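Robot on the liner round at our site, what changed for the crew
Posted by Yurii Mykhailiuk, 16 March 2018

Moving this out of the supplies thread as asked. I lead the evening cleaning crew at the Sellar building. We are employed by Clerkel, and the building people brought in a two-armed robot from Hivau to do trash. It has been with us since the fall. I was asked what it changed, so I'll put down what I know and others can add.

What it does: small bins and buckets on one floor. It takes the full bag out, puts a new bag in, and tucks the bag over the rim. Full bags go to the cart and a person takes the cart down. It doesn't do stairs, restrooms, kitchens, or anything with liquid in it. There are 731 small bins in the building and it covers only the ones on its floor, so the rest of us still bend over plenty.

What changed for us:
The hours did not change at first. Two people moved off that floor. One went to floors and glass, which she wanted. The other went to restrooms, which he did not want.
We now have a "robot attendant" each shift. It rotates. Nobody got more money for it.
Bins have to be where the map says they are. Before, if someone pushed a bin behind a desk we found it. Now the attendant walks the floor first and puts them back.

My back is better on the nights I attend. That part I can say without any doubt.

----

kettle_and_mop wrote:

Thanks for moving it over. How long does the walk take before it starts? We were quoted a similar machine and the rep talked as if you press a button and go have your supper.

----

Yurii Mykhailiuk wrote:

Depends on the floor and how the day people left it. On a good night it's quick. After a party or a move it eats most of the first hour. You do not go have your supper. If it gets stuck on a bag it stops and waits and the tablet beeps until somebody comes.

----

dunlin44 wrote:

So two people were doing that floor, and now one person walks around tidying up for a machine that does the same job slower. I don't see who this is for.

I did bins for years before I went to supervising. A good cleaner does a bin in the time it takes to say it. I've watched videos of these things and it takes longer to open one bag than I would take to do the whole row. Somebody upstairs wanted to show visitors a robot.

----

Yurii Mykhailiuk wrote:

It is slower than me, yes. It's slower than the newest person on the crew. But it starts after the office empties and it can go until morning, so per bin doesn't matter that much. It matters if it gets through the floor before the day people come in. Most nights it does.

And yes, visitors get shown the robot.

----

Namboodiri wrote:

I did the setup at a site with the same model, so a few things from the other side.

dunlin44 is right about opening the bag. It's the hardest step. Thin plastic sticks to itself, and hands like those can't feel it the way fingers do. What helped at our site was dropping the flat-packed liners and using bags with a tied handle. It has something to hold that way, and you can hang a spare at a known height. The cleaners worked that out, I didn't. The manual had us using a dispenser box and it was a mess.

Second, it leaves bits. If it grips too hard near the rim it can tear the plastic. Budget for somebody sweeping behind it until the grip settings are right, and check them again whenever purchasing changes the bag supplier. Purchasing will not tell you they changed it.

----

brushhead wrote:

They changed ours to a thinner bag to save money in the same month the robot came. Guess which one got blamed.

----

kettle_and_mop wrote:

The tied handle thing is useful, thank you. Did you have to buy special bags or just tie them?

----

Namboodiri wrote:

Just tie them. Black, medium, whatever you buy now. An attendant can tie a stack while it's charging. It is a dull job, I'll admit.

----

dunlin44 wrote:

"An attendant can tie a stack." There it is. You used to have a cleaner who emptied bins. Now you have a cleaner who ties knots so a machine can empty bins, and sweeps up after the machine. Same wage. And when the contract is up for renewal, Clerkel or whoever it is will be told the robot does that floor and the price should come down.

I'm not against machines. We got ride-on scrubbers and I'd never go back to mopping a lobby by hand. But the scrubber did the job better on day one. You didn't have to rearrange the lobby for it.

----

brushhead wrote:

Not how I remember scrubbers. We had one that left puddles at every turn for a year, and a man followed it around with a mop. Then they got better. I think this is the same thing and we happen to be the man with the mop.

----

Yurii Mykhailiuk wrote:

I agree with dunlin44 about the contract. That is what worries the crew most, more than the robot. We asked for it in writing that no hours come off for the length of the trial. We got that, and it runs out in April. After that I don't know. I asked again and was told it is "under discussion."

On the wage, I asked for the attendant shift to be paid as lead rate. Refused the first time. I put in the list of what the attendant does: the walk, the bags, clearing stops, the log, wiping down the hands at the end. That list was longer than my own job description. They are looking at it now. If you are about to get one of these, ask before it arrives. It's much harder afterward.

On the restroom man, he's still unhappy and I don't blame him. We are rotating it now so nobody has restrooms every night. We should have done that from the start and it was partly my mistake.

----

kettle_and_mop wrote:

What's in the log? Our rep said it "reports itself."

----

Yurii Mykhailiuk wrote:

It reports that it stopped. It doesn't report why in a way anyone can use. We write the bin, what it was doing, and what we did about it. Room 2062 has its own page nearly, the bins there are a tall narrow kind and it can't get the bag down inside. We do that room by hand and have told them so.

----

Namboodiri wrote:

Please keep that log and keep a copy. At our site it was the only record of how much work people were putting in around the machine. When the review came, the machine's own numbers counted every bin as the machine's, including ones a person had finished.

----

dunlin44 wrote:

That I did not know, and it's worse than I thought. Fair enough, though. Keep the log.

Do the crew have any say in what it does next, or does Hivau just turn up?

----

Yurii Mykhailiuk wrote:

Some say. A person from Hivau comes by and we do practice on the mat before it goes on the floor. Bag on the wall plate, bucket under it, and it works at getting the bag over the rim. Whoever is attending is there for it and can stop it. I got them to move the hook lower, it was set for somebody my height and two of the crew couldn't reach it without stretching.

My own view after this long is that I'd keep it for the bins, with the lead rate and the hours in writing. Without those two I would send it back. The newer people on the crew like it more than I do, and the ones who have been here longest mostly ignore it.

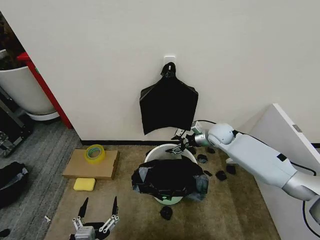

I'll post again once we hear about the hours. kettle_and_mop, send me a message if you want the list of attendant tasks, you can take it to your manager as it is.

Contact the moderators | Copyright 2018, posts belong to their authors | Back to top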